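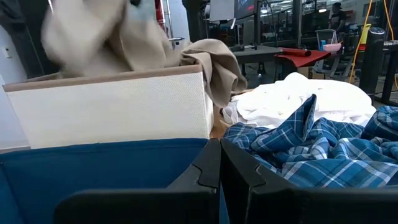 View from the wrist of a gripper during garment sorting, with fabric bins at left and a plaid shirt at right.

The Čierny grip-loss fault was a recurring failure in the Trumis garment-sorting program, in which two-finger robot grippers reported a secure hold on a piece of clothing after the cloth had slipped partly or wholly out of the fingers. The fault was first logged in June at the Čierny test hall, operated by the automation firm Musitz, and led to the suspension of unattended operation at that site. It is sometimes called the "false hold" fault in the program's own reports.

Background

Trumis was set up to study the sorting of mixed household clothing into soft-sided storage bins. Musitz supplied the arms and the control software, while the gripper fingers and their force sensing came from a second firm, Fodent. Each station had one arm, a small camera mounted at the wrist, and a work surface on which loose garments and bins were placed. The arm was expected to pick up one garment at a time, carry it to a bin and release it.

Soft goods are difficult for grippers of this type. A rigid part keeps its shape between the fingers, and the distance at which the fingers stop is a good sign of whether something is being held. Cloth can be squeezed almost flat. A single layer of shirt fabric may leave a gap so small that it falls within the normal error of the position reading. The Trumis software dealt with this by combining finger position with motor current, and treated any reading over a set limit as a hold.

The fault

In the original form of the fault, the arm closed on a fold of cloth and lifted it correctly. During the carry, the garment caught on the rim of a bin or on another garment, and was pulled out of the fingers. The motor current remained high, as the fingers were by then pressing against each other. The software read this as a continued hold, completed the carry, opened the fingers over the bin and recorded the garment as sorted.

A second form was considered more serious. The garment was not lost but remained caught by an edge, such as a cuff or a hem, while the rest of it hung over the side of the bin. The arm opened its fingers, counted the item as placed and moved away with the edge still hooked on a finger. In several cases the bin was dragged along the surface. In one case a bin was pulled to the floor and the arm continued its cycle, reaching down toward the place where the bin had been until it met the table and stopped on overload.

The stop took place at 7 a.m., before the day staff had arrived, and was found at the start of the shift. No injury was reported. The site log nonetheless classed the event as a safety matter, on the ground that a person standing beside the station could have been struck by the bin or drawn toward the arm while trying to free the cloth.

Investigation

Musitz reviewed 200 recorded cycles from the Čierny hall. Of these, 46 showed a loss of grip that the software had not detected. The review found that the current limit had been set with folded towels, which are thicker than most shirts and do not slide as easily. It also found that the wrist camera was used only to choose the point of grip and was not consulted again until the next pick, although its view took in the fingers throughout the cycle.

Fodent examined the fingers separately. Its report noted slight rounding on the gripping surfaces of one set, and stated that the wear alone did not explain the fault. The two firms differed on this point. Musitz held that the rounded set had produced a larger share of the losses – a claim that Fodent disputed because that set had also been used for the thinnest garments.

Changes

Three changes were made before unattended operation was allowed again. The wrist camera was used to check for cloth between the fingers after the lift and once more before release. After opening, the arm was required to pause and confirm that the fingers were clear before moving away from the bin. The overload limit for downward motion was also lowered, so that the arm would stop sooner on contact.

The added checks made each cycle longer, and the program's output fell for a time. A follow-up run of 161 cycles contained one undetected loss, involving a garment of nearly the same color as the bin behind it. Work on that case was assigned to Musitz and was still open when the follow-up report was issued.

See also

Gripper (robotics)
Slip detection
Protective stop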